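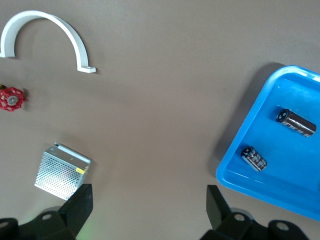 Prornindale has finally announced its plan for public art, and the plan is a mural on the side of the Nondgate parking garage. The city will pay a design firm called Kettle to produce it. Kettle has painted walls in several towns near us, and they all look alike: flat shapes, four colors, a bird. I have nothing against the people who do the painting. I object to a city buying art the same way it buys plumbing supplies. A white plastic pipe clamp and a red valve handwheel are things you pick from a catalog, and it's good that one clamp is the same as the next. A mural that could be swapped with the one in the next town is a waste of a wall.

The council received 1,607 comments on the project. I read as many as I could stand to. Most of the people who wrote in wanted to know who would be choosing the design, and the answer is that Kettle will offer two drafts and the planning office will take one. Residents get to look at the winner in June, when the scaffolding is already rented.

Compare this with Nenano, the project space that used to run out of the old laundry building. Nenano had a budget of 200 dollars a month and one working heater. Vinzenz Hämmerli showed his cardboard reliefs there, and I still hear people argue over whether they were any good. I thought half of them were bad. But they were made by someone who lived four streets away and had to stand in the room while we said so.

The usual defense of the garage mural is that it will brighten up the area. Maybe it will. A fresh coat of yellow paint would brighten it up too, and for less money. If we call something art and pay for it as art, we should expect more from it than cheerfulness.

My suggestion is simple. Give the wall to local artists for a year at a time, pay them properly, and paint over it when the year is up. Some years the wall will be ugly — I can live with that. The planning office is taking letters until the end of the month, and mine is already in.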